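Print this entry | E-mail this entry

Jan 26, 2022

I promised myself to write this before I sleep, because tomorrow I will already mix up the details. Today was the open day at Christodoulou, the automation company in Tilville. I took the early bus from Grullthorpe, which costs 3 now, and I was there before the doors opened. The woman at the desk gave me a paper badge with the number 265 and a map of the building that I could not read very well.

First there was a talk in the big hall. It was too long for me and had many English words that I had to write down for later (I still do not know what is "backlash" when it is about gears). After the talk we were divided into small groups. My group had 4 people, and we went upstairs to the demonstration I came for, the one with the laundry.

I have worked in a laundry for many years, so I looked at it differently than the students in my group, I think. They looked at the arms. I looked at the clothes. A small wooden rack, a yellow tray, a pink box, and clothes like in any home. The blue knitted one I would never hang on a hanger, it becomes long in the shoulders. But I did not say this aloud.

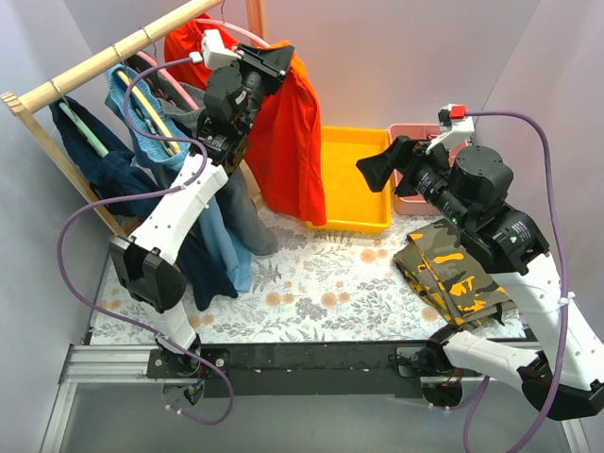
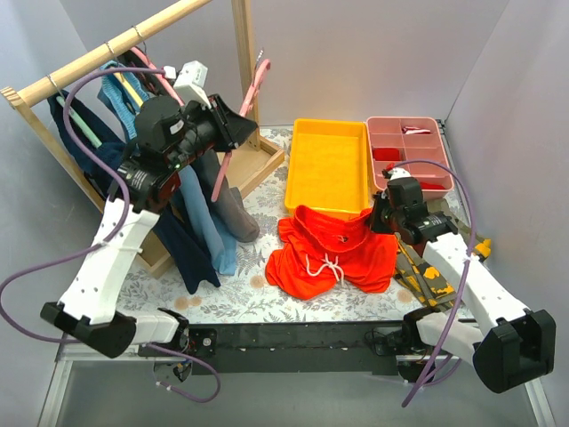
Clothes rack and the two arms, Christodoulou open day. The orange-red garment is held up by the left gripper in the first picture and lies on the cloth in the second.

The young engineer told us that taking one piece from the rack is much harder for a machine than lifting a metal part, because cloth has a new shape every time. I understood this very well. When I was new at my work, I also needed many days to learn how to take a wet shirt without making a knot of the sleeves. I asked her if the software, which they call Clokar, knows wool from cotton. She said not yet, and she wrote my question in her notebook. I was a little proud.

A man in my group wanted to know when he can buy one. She only smiled and said the price would not make him happy.

Downstairs they had coffee and a dry cake with raisins. I stayed too long talking and missed my bus, so I waited in the cold without gloves. In October I was at another fair and it was bigger, but there everything was behind glass and you could not ask.

At home I had my own basket waiting. I folded it all slowly, and watched my hands while I did it.

Shares: 3 | Comments: 3

Comments

You are right about the knit! Lay it flat on a towel, always.

Was it free to enter? I would like to bring my son next year.

Backlash is the little bit of play between two gear teeth. Nice entry, thank you for writing it.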